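Rilton Neighborhood Association
Minutes, October 28, 2018

3 shares 2 comments

Opened late, waiting on the key. Last month's minutes read and passed, one fix: the Prieto lot is on the north side, not south.

Money. Balance $1,007 after the tent rental. Duvoden bill for the porta-johns still not in. Will call again.

Leaf pickup. City says bags only this year, no loose piles at the curb. Flyer to go out to Prieto Street first, they got missed last fall. Printing quote from Fimport is 1,000 flyers or 3,000, nothing inbetween. Voted for 1,000. One against, wants it on email only.

Stop sign at the school corner. Petition turned in. No word back. Somebody should go to the traffic meeting, no takers yet.

Speed bumps. Long talk. Tabled.

Potluck. Church hall again, need 2 more tables and a coffee urn that works. Chili sign-up is by the door. Please label anything with nuts.

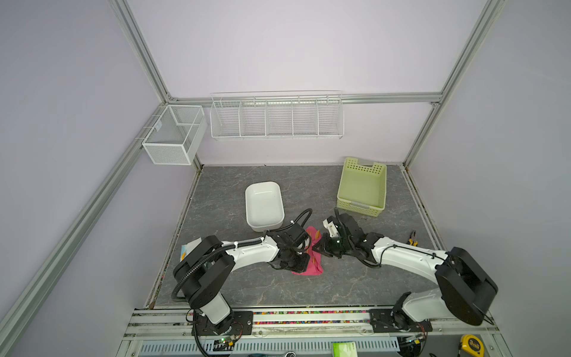

Rilton Neighborhood Association | Events & Streets Group

Garden plots. Water gets shut off after first frost, drain your hoses. Three plots not cleared, letters going out. Compost bin lid is missing agian.

New business. Dog bags at the park run out by noon on weekends, ask the city for a second box. Street light out by the Prieto lot, reported.

Next meeting same place, bring a chair if you can. Adjourned.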